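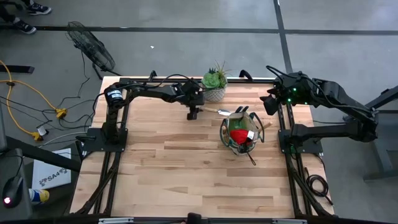

글 문세린 | 생활과학 칼럼니스트

새벽 2시에 창문이 드르르 떨려서 깼어요. 천둥인가 싶어 커튼을 걷었더니 별이 총총하더라고요. 휴대폰을 켜니 동네 게시판은 벌써 난리! 가스 폭발이다, 지진이다, 누구네 보일러가 터졌다… 아침까지 달린 댓글이 191개였습니다.

저도 궁금한 건 못 참는 성격이라 그날 오후 소리 지도 앱 Itside를 깔았어요. 주민들이 들은 시각과 방향을 올리면 지도에 점이 찍히는 앱인데, 우리 동네에만 점이 34개 찍혀 있더군요. 대부분 강 건너 Zaltbridge 채석장 쪽을 가리키고 있었고요. 그런데 채석장에 전화해 보니 밤에는 발파를 안 한대요. (전화받은 분도 자다가 깼다고 합니다.)

시청 답변은 "확인 중"이었고, 지진계에도 잡힌 게 없다고 했어요. 남은 후보는 공기층입니다. 1월처럼 땅은 차갑고 위쪽 공기가 따뜻한 밤에는 소리가 위로 흩어지지 않고 다시 땅으로 휘어 내려온다죠. 그래서 70킬로미터 밖에서 난 쿵 소리가 옆 골목처럼 들리기도 한답니다. 그럼 그 먼 데서는 대체 뭐가 쿵 했을까요? 그건 저도 아직 모릅니다. 일단 머리맡에 수첩을 두고 자요. 어젯밤에는 윗집 의자 끄는 소리만 적었습니다.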